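Is the Lirow two-arm kit good enough for small metal parts and connectors?

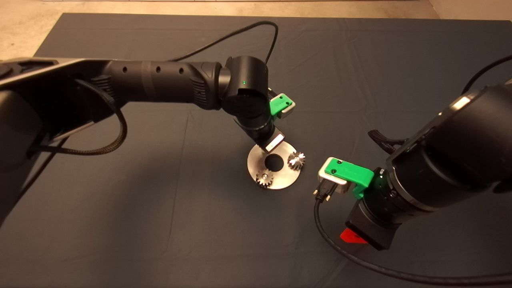

I have a question about the Lirow two-arm kit, and I hope somebody who owns one can help me before I decide. We are a small repair shop in Tonbridge and we rebuild gear units and some measuring equipment. The kit is with us on trial until the end of February. My wish is simple: one arm holds or moves the metal parts, the other arm takes care of the cable work. So for the trial I use a steel disk with a hole in the middle, two small spur gears which stand on it, and a plug with screw posts on a long black cable, which the right arm holds in its green gripper. All of this is on a dark gray cloth, as the setup guide recommends a surface that does not shine.

My problems are these. First, the disk reflects the light very strongly, and the vision software sometimes puts the edge of the disk in a wrong place. Second, the gears are small and the teeth make it difficult for the jaw to take them always at the same angle. Third, I am not sure about the cables of the arms themselves. They hang free, and when both arms work close to the center I am afraid that one will catch.

The seller offers three packages. The basic one has only the standard grippers. The next one adds a set of metal jaws and 20 hours of remote support. The biggest one adds a yearly service visit, and for our shop this is a lot of money. We would do perhaps 80 small jobs in a month, not more. Is the middle package enough? And did anybody solve the reflection without painting the parts? I can not paint the parts, they belong to customers.

Thank you in advance, and sorry for my English.

Ihor Zakharchenko

Hello Ihor,

I have used the same kit at Uçar for more than a year, so I can tell you what I learned, but please remember that our parts are a little bigger than yours.

About the reflection: do not change the parts, change the light. We had one strong lamp directly over the table and it was terrible. Now we have two weaker lamps from the sides, each with a sheet of white baking paper in front of it (not too near to the bulb, please). After this change the software found the edge correctly nearly every time. Also go to the camera settings and turn off automatic exposure. Choose the value by hand while the disk is on the table, then save it. If you leave it on automatic, every movement of a black arm over the cloth makes the picture brighter, and then the steel becomes only a white spot.

About the gears: when a gear stands on its teeth, it can roll before the jaw closes. I would let them lie flat if your process permits it. If they must stand, make a small block with a slot for each size. We cut ours from Prastex sheet, which is soft enough that it does not mark the metal. Start with a low closing force and go up slowly. With the factory value we bent a thin bracket on the first day – my colleagues still remind me.

About the cables: leave some loop at the elbow and at the wrist, because the joints need it, but fix the rest to the forearm with textile straps. Plastic ties are too hard and they damage the cover with time. Then run your program at the lowest speed and look only at the cables, not at the parts. It is boring but you will see immediately where they touch. There is also a setting for the minimum distance between the two arms. Ours was at zero when the kit arrived, so please check yours.

For the packages, I would take the middle one. The metal jaws are worth it for gears and disks. For the plug I would stay with the plastic gripper, as you do now, it is kinder to the housing. The support people answer well, but only in the mornings, and they count every started hour as a full hour. So collect your questions and ask them together. The yearly visit we had once and did not renew. The technician cleaned, checked the screws and ran the calibration, and I can do these things myself with the manual.

One thing I could not solve is tightening the screw posts on a plug. The arm can bring the plug to the socket and push it in, but the screws we still do by hand.

Canan Kırmızıgül

middle package is ok. we did 300 cycles with the metal jaws before the pads needed changing, the shop says 1000 but maybe with softer parts. ask them to put spare pads in the price

tm_bench

Thank you both. I moved the lamp to the side this afternoon and the edge of the disk is already much more stable. The distance setting was at zero here also! Tomorrow I will buy the straps and try the gears in a slot, and I will ask the seller about the pads.

Ihor Zakharchenko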